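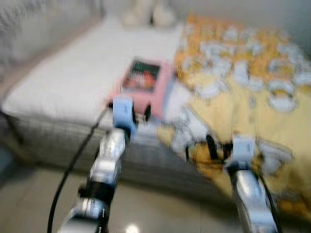 Fodcombe holiday let, changeover safety check, June

Filled in by me, Ailsa Lennox. Davina MacBrayne has the spare keys if you're stuck!

Smoke alarm, landing: OK. Tested it twice and frightened next door's dog.

Smoke alarm, kitchen: OK, but it's gone that yellowy colour, so I'd like a new one before winter.

Carbon monoxide alarm: OK. Still on the shelf by the boiler (a Geddes, serviced in spring — sticker's on the side).

Stair rail: NOT OK. Wobbles at the third step up. I've tightened the bracket but the plug is loose in the wall, so it wants doing properly. Davina, could you ring your joiner?

Window catches, upstairs: OK in the front room. Back room one is stiff, and a squirt of oil helped a bit.

Bedding and mattress labels: OK, fire labels all there.

Hot tap, bathroom: too hot for my liking. Turned the valve down and I'll try it again at 5 o'clock.

Plugs and leads: Wolura kettle fine. Pisano lamp has a nick in the flex, so I've put it in the cupboard with a note on. Please don't put it back out!

Electric meter: 1,051.

First aid box: out of plasters again. On my list.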